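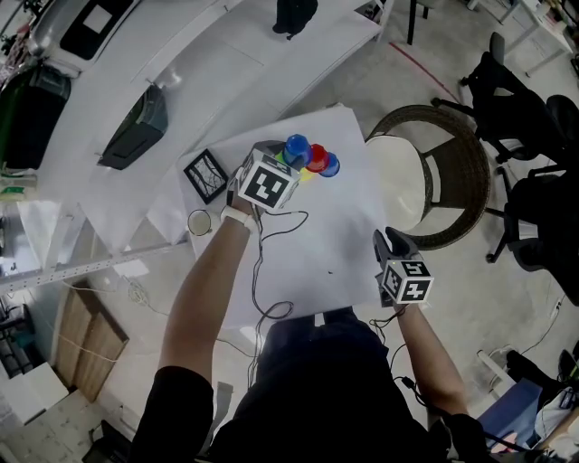 4. Recording your first task (Kollodance two-hand kit)

Do section 3 first. If the grippers aren't paired and the base box isn't showing a steady light, stop, go back.

Section covers: table set-up, cable routing, cube check, first recording, saving. Allow a morning the first time. After that it goes quick.

4.1 Table

1. Pick a table you can reach across standing up. White or pale top is fine. If the top is glossy, lay plain paper over it and tape the corners underneath.
2. Push chairs back. You will step sideways more than you think.
3. Put out the task objects. Stacking cups are the usual starter: light, bright, don't break. Any set will do, mixed sizes OK.
4. Leave a few other things on the table if you want a less tidy background (a small picture, a mug, whatever). Keep them out of the direct path between you and the cups.

Note: don't change the background objects halfway through a set. Start a new set instead.

4.2 Cables

1. Left gripper cable plugs into port L, right into port R. Ports are keyed but a hard push will get the wrong one in. Don't.
2. Let each cable run back toward your body with slack. Loose loops OK. Tight loops not OK.
3. Raise both arms fully forward. If either cable pulls, re-route before going on.
4. Gather the spare length on the floor off to one side, away from your feet.

CAUTION: Trip hazard. Never walk round the table with both grippers in hand. Put one down first.

CAUTION: Do not hang a gripper by its cable. Connector will fail and it's not covered.

4.3 Marker cubes

1. Check the cube on each gripper. All printed faces clean, no tape, no fingerprints.
2. Wiggle it. Should not move. If it does, tighten with the small key (bag C).
3. Open the Brenine app, tap Cubes. Both should show green.
4. Turn each wrist slowly left and right. A short drop to amber is normal. Red for longer than a second, see 4.6.

Note: sleeves. Long sleeves are fine but push them back if they fall over the cube. Watches and wristbands can stay on.

4.4 First recording

1. Stand centered at the near edge, both grippers resting on the table.
2. Tap Arm. Wait for two beeps.
3. Squeeze both grippers fully closed, then open. This sets the zero for the finger pads. Skip it and the whole take is no good.
4. Tap Record.
5. Bring one gripper in to the cups. Slow. About half your normal speed.

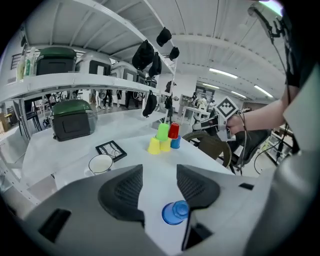 6. Close on the cup with both pads, just enough to hold. Thin plastic will flex if you squeeze hard and the app logs that as a slip.
7. Lift, move, set down. Open the pads all the way before backing off, otherwise you take the stack with you.
8. Other hand can steady the stack or stay out of it. Either is OK but pick one and stick to it for the set.
9. Both grippers back to rest. Tap Stop.

Note: dropped a cup? Keep going, pick it up, finish. Tag the take "recovery" after. These are useful, dont delete them.

Note: coworkers walking past in the background is no problem. Somebody reaching over the table is. Stop and redo.

4.5 Saving

1. Review screen opens by itself. Scrub through once per hand.
2. Tap Keep or Bin.
3. Name the set. Letters and numbers only, no spaces.
4. Base box holds 292 short takes before it needs emptying. Upload on a wired connection if you have one, wifi is slow.

Do not unplug the base box while the light is blinking.

4.6 If something goes wrong

Cube stays red: wipe it, check room lights are on, check your other arm isnt blocking it. Still red, redo the pairing in section 3.

Code 935: left and right cables swapped. Power off, swap, power on.

Code 1170: pads not zeroed. Go back to 4.4 step 3.

Cup slides out of the pads: pads dusty or worn. Wipe with a damp cloth, let dry fully. Spare pads are part no. 2660, order from Vararwood or from Peñalver if you bought through them.

App freezes on Review: close it, reopen. The take is still on the base box.

Anything else, write to support, attn. Severino Gallardo. Include the set name and the code. Phone line is Tuesday only.

Next: section 5, Batch recording and operator log-ins.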